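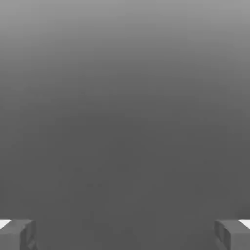 3.2 Collecting demonstrations by remote control

Figure 2. Simulated wrist view with the gripper open. Only the upper parts of the two fingers are in view, at the lower corners.

All demonstrations were recorded in the Wirkville simulator, using the arm model and controller described in Section 3.1. The operator moved the arm with a hand-held six-axis input device and opened or closed the gripper with a button on the same device. Device motion was mapped to the velocity of the gripper in its own coordinate frame, so that a forward push always moved the gripper along its approach direction. An earlier mapping to the base frame was dropped after the pilot sessions. Operators working from the wrist view alone had trouble with it whenever the wrist was turned by more than a quarter turn.

Two views were offered during recording: a fixed side view and the wrist view (Figure 2). The wrist view is rendered from a camera attached to the gripper body and moves with it. With the gripper open, the fingers are separated by a wide gap and the rest of the image is nearly uniform gray. A view of this kind carries very little information on position. The shading changes gradually from lighter at the top to darker below, and there is no clear horizon or table edge against which motion could be judged. The fingers are close in tone to the background and are set apart mainly by their straight edges, their shaded faces and a small white highlight at the outer upper corner of each.

We kept such views in the training set. Removing them would have left gaps in the recorded paths, and a policy must also act when its camera shows no target. The action labels for these steps come from the operator, who could consult the side view at any time. The policy receives the wrist image, the joint angles and the gripper opening, but never the side view. This difference between what the teacher sees and what the learner sees is a known source of error in learning from demonstration, and Section 5.3 measures its effect directly.

Each operator completed a training block before any data were kept. The training block consisted of free motion, followed by reaching to a marked point and then by grasping. Operators were told to move at a steady pace and to avoid stopping in mid-path, as long pauses produce many near-zero actions that the learner tends to copy. Pauses that remained were trimmed with the rule used in the Farside toolkit: a run of steps is shortened when both the commanded speed and the change in gripper opening stay below a threshold. The threshold was set once, on pilot data, and was not changed later.

The final set holds 100 demonstrations. Of these, 70 were used for training and the rest were held out. The split was made by starting pose, so that no starting pose appears on both sides. Samina Abbasi reviewed all recordings for input dropouts and wrong gripper commands before the split was made. Recordings with a dropout were repeated from the same starting pose by the same operator.

3.3 Hand-guided demonstrations

For comparison, a second set of 50 demonstrations was recorded by hand guiding. The operator moved a passive copy of the arm, and its joint angles were sent to the simulated arm at every control step. No velocity mapping is needed in this case.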